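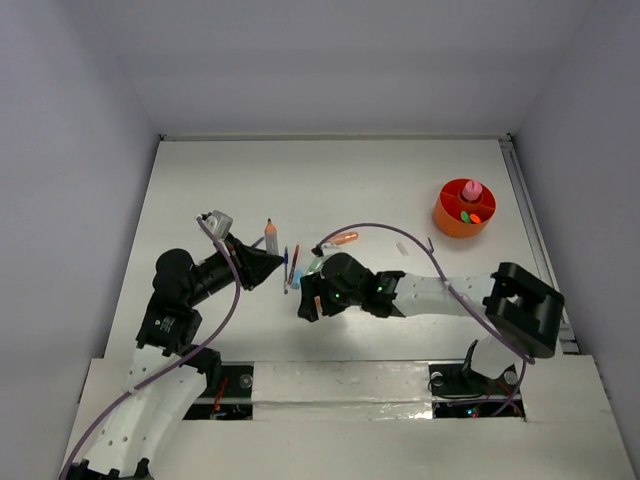

New culverts finished on the Hikcombe branch

Great news for the line through Hikcombe! All 19 of the old brick culverts under the embankment have been relined, and the last one was signed off on Tuesday. Ghasemi handled the work in night shifts, fitting almost 3000 feet of plastic liner without closing the track once. The oldest culvert dates from well before the railroad, with 1815 cut into its keystone (still there, and cleaned up beautifully). The 70 mph limit comes back in September.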